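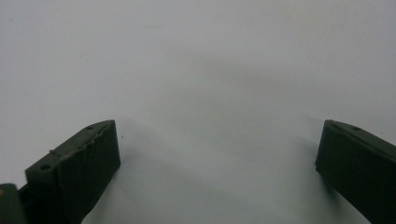 3. Superfícies de trabalho

O presente capítulo reúne as observações relativas às superfícies claras utilizadas no projeto Flerine, dedicado à arrumação e limpeza de espaços domésticos partilhados. O trabalho foi desenvolvido por Maya Majali e Tsung-han Hsieh, sob orientação da docente Jacqueline Texier, entre setembro e a entrega do relatório final.

3.1 Critérios de escolha

O grupo optou por superfícies brancas e lisas. Num fundo branco, as sombras tornam-se suaves e acinzentadas, e os resíduos de menor dimensão distinguem-se com facilidade. Em contrapartida, as marcas de uso ficam mais expostas e exigem limpeza frequente.

3.2 Procedimento

Antes de cada sessão, a superfície foi desimpedida e limpa com pano de microfibra. Os objetos foram depois colocados um a um, segundo a ordem definida no Anexo B. Realizaram-se 17 sessões, das quais nove com luz natural.

3.3 Dificuldades

A luz da tarde produziu reflexos em três sessões – o problema foi atenuado com uma cortina translúcida. O registo da sessão de 19 de novembro foi revisto por Yabsira Woldemariam e consta do Anexo C, com as correções assinaladas à margem.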